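Flernstead House: The Small Bedrooms
Gallery 4 - Shelving and Air

Flernstead House provides furnished rooms for short and medium stays. The small bedrooms on the upper landing were refitted in December under the direction of Rosemarie Haberkorn. Each room has an open shelving unit in place of the former chest of drawers, together with a free-standing air purifier. Residents are welcome to arrange the shelves as they wish.

The shelving wall

The white unit stands against the back wall, its open compartments arranged in columns. A pink bowl has been placed on one of the middle shelves. The air purifier stands to the left on small wheels and may be moved for cleaning - please lift the power cord clear of the floor first.

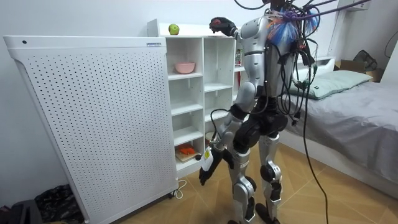
The top shelf and purifier

The upper surface of the unit has a raised back panel and a short side panel, forming a shallow ledge suited to items in daily use. An apple rests towards the left, with the bowl in the compartment below. The purifier has a glossy black top, which should be wiped with a dry cloth only. Nothing should be stood on it or hung over the perforated front.

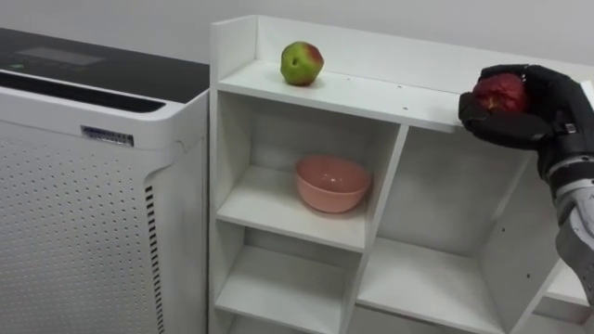
Marijke Mulder

Notes for residents

Books and heavier belongings should be kept in the lowest compartments. Fresh fruit may be kept in the room but must be removed at the end of a stay. A gap of 40 cm should be left clear in front of the purifier at all times.

Requests for an additional shelf insert may be made to Mortimer Delacroix at the Benavides Wing office, extension 82. Rooms on the garden side will be shown in Gallery 5.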